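"박쥐는 대부분 말다툼을 하고 있습니다"

동굴 앞에서 만난 연구원은 인사보다 먼저 장화를 내밀었다. 바닥에 쌓인 것이 흙이 아니라는 설명은 장화를 다 신은 뒤에 들었다. 그가 속한 Sustero 연구실은 박쥐가 내는 초음파를 녹음해 기계학습으로 분류하는 프로그램 Zultesska를 만들고 있다. 이름의 뜻을 묻자 "도메인이 비어 있었다"고 답했다.

지난 11월부터 모은 녹음은 366시간 분량이다. 사람이 들을 수 있는 소리가 거의 없으니 재생 속도를 늦춰야 하고, 그러면 366시간은 훨씬 더 길어진다. "처음에는 제가 직접 다 들으려고 했어요. 17시간째에 꿈에서도 들리더군요. 그날 프로그램을 짜기 시작했습니다."

Zultesska는 소리를 그림으로 바꾼 뒤 비슷한 모양끼리 묶는다. 지금까지 나온 묶음은 63개인데, 연구팀이 행동과 짝지을 수 있었던 것은 일곱 개뿐이다. 나머지는 무엇이냐고 물었다. "솔직히 말하면 56개의 모르는 소리죠. 논문에는 '추가 연구가 필요하다'고 썼습니다."

알아낸 일곱 개 가운데 네 개는 다툼과 관련이 있다. 자리를 비키라는 소리, 먹이에서 떨어지라는 소리, 너무 가까이 왔다는 소리, 그리고 이미 비켜 준 상대에게 한 번 더 하는 소리다. "마지막 것은 저희도 오래 고민했어요. 결국 뒤끝이라고 부르기로 했습니다. 물론 영문 초록에서는 다른 단어를 썼고요."

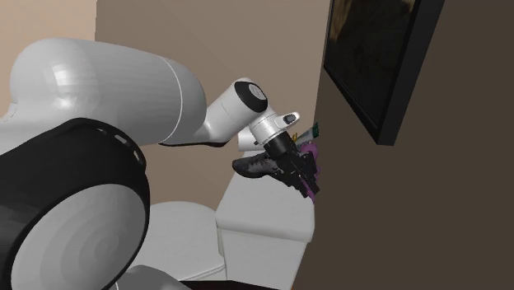 흰 변기 위로 검은 그리퍼를 뻗은 로봇 팔. 컴퓨터 렌더링.

번역기가 나오느냐는 질문은 하루에 한 번쯤 받는다고 한다. 그는 이 대목에서 처음으로 한숨을 쉬었다. "분류와 번역은 다릅니다. 이 소리가 날 때 날개로 옆 녀석을 친다, 거기까지가 저희가 아는 전부예요. 박쥐가 무슨 생각으로 쳤는지는 박쥐한테 물어야죠."

그래도 쓸모는 있다. Curkton 지역의 폐광에서는 이 프로그램으로 개체가 언제 동면에서 깨는지를 살핀다. 예전에는 사람이 손전등을 들고 들어갔는데, 그러면 박쥐가 깼다. 조사 방법이 조사 결과를 만들어 내던 셈이다. 지금은 Thaler 녹음기를 입구에 걸어 두고 사람은 차에서 기다린다.

문제는 비용이 아니라 귀뚜라미라고 했다. 여름이면 녹음 파일의 절반이 귀뚜라미 소리로 찬다. 초기 버전은 이를 '매우 사교적인 박쥐'로 분류했고, 팀은 그 결과로 발표 자료까지 만들었다가 전날 밤에 지웠다. "그 슬라이드는 아직 갖고 있습니다. 신입이 들어오면 보여 줘요."

다음 계획을 묻자 그는 여덟 번째 소리를 찾는 것이라고 했다. 후보가 있느냐고 다시 물었다. "하나 있는데, 아마 또 싸우는 소리일 겁니다."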